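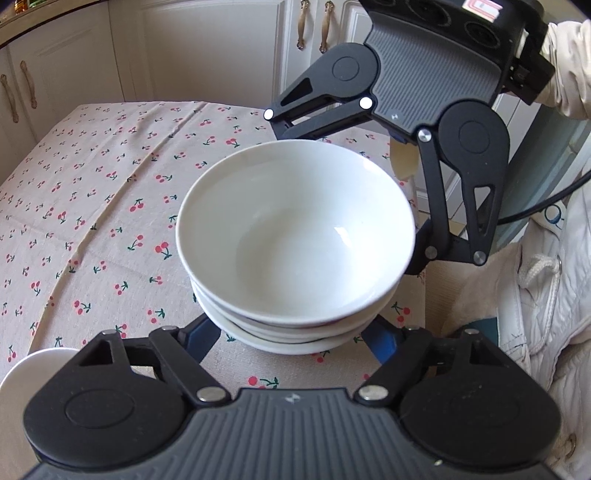
What kind of novel is Harnico?

It is a family comedy with a romance running through the second half, told by a daughter who returns to her hometown to help sell her late aunt's dress shop.

Reading time: 2 minutes

Hala Tawfik's second novel runs to 366 pages and takes its title from the shop, whose sign the narrator, Frei, has disliked since childhood. Frei has left a position in the city under circumstances she declines to discuss until page 149. Her mother, who has opinions on the matter, discusses them with everyone else.

The mother is the principal reason to read this book. Her telephone calls are given in full, without the other speaker's lines, and the reader is left to work out what has been said to her. Ms. Tawfik used a similar method in Dralarum, where it grew tiresome. The calls are shorter this time and better placed.

The romance is handled with less confidence. Imcombe, the surveyor sent to value the building, is courteous and well informed about drains, and for almost 2,000 words in chapter 2 he speaks of little else. His later change of heart depends on a letter that Frei might reasonably have opened much sooner. Readers who object to misunderstandings of this type should be advised that there is a second one in April, at the christening.

The ending leaves the sale of the shop unsettled. This reviewer would have preferred a decision – the final chapter has room for one – but the closing conversation between mother and daughter is well judged.

Recommended to readers of domestic comedy. There is some strong language and one death, which occurs before the story opens. The copy reviewed was borrowed from the public library.

Posted 2023-10-11

Comments

Marguerite: I skipped the drains entirely and missed nothing.

pagesandpins: Do you need to read Dralarum first?

Blog author: The two books share no characters and may be read in either order.

T. Okell: I liked the surveyor!! The christening chapter made me want to shake them both though.

Recent reviews
Dralarum, by Hala Tawfik
Three Short Novels About Sisters
Books Returned Unfinished
Reading Plans for the Winter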